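Home | Newsroom | Products | Careers | Contact

Reading time: 3 minutes

Stitura completes comparative trial of robotic hands for office filing work

19th July — Stitura, the automation testing laboratory, has completed a comparative trial of end effectors for humanoid robots working in ordinary offices. The trial set the Destisel multi-fingered hand against the Druludel two-jaw gripper on a single family of tasks: opening a cupboard, taking out or putting back a box file, and closing the doors again.

The work began in March at the request of Sqalli, a records management company that is considering robots for out-of-hours filing. Sqalli asked that no furniture be altered for the trial. Doors kept their standard hinges and handles, and the files were of the kind its clients already use.

Each hand was fitted to the same robot and made 300 attempts, divided between 5 tasks. Operators were allowed to reposition the robot between attempts but not during them. Attempts were judged from the head camera recording by a reviewer who had taken no part in the session.

The Destisel hand performed better on doors, particularly those left partly open, where a fingertip could be placed behind the edge and drawn outwards. The Druludel gripper was quicker at lifting a single file from a clear shelf and needed less frequent recalibration. It had more difficulty where two files lay close together, as the jaws require space on both sides. Neither hand was reliable at picking up a single sheet of paper from a flat surface, and Stitura has advised Sqalli to leave that task out of any early deployment.

"The question put to us was a practical one," said Asnakech Lemma, Head of Trials at Stitura. "A cupboard door is a demanding object for a robot. It moves on an arc, it may be half open when the robot arrives, and the arm must keep clear of it while the hand is inside. We are satisfied that the results reflect those conditions fairly."

Rachid Abdel Hamid, Operations Director at Sqalli, welcomed the findings. "Our clients' offices were furnished for people and will stay that way," he said. "We now have a sound basis for choosing equipment, and we know which tasks should remain with our staff for the time being."

A second phase will compare head and wrist cameras on the same tasks, with particular attention to shaded lower compartments. It is planned to last up to 16 weeks and will be led by Marin Omerović. Stitura will publish the full method and the results for each task once both manufacturers have completed their technical review.

Press enquiries should be addressed to Houda Benjelloun, Communications Office, Stitura. Technical enquiries from manufacturers wishing to submit a hand or camera for later phases should be addressed to Crescencio Tovar.

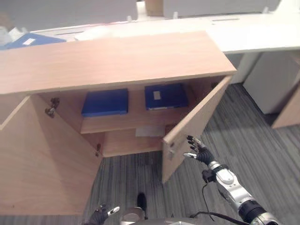 Submissions should include mounting drawings, a statement of cable requirements and the current version of the control software.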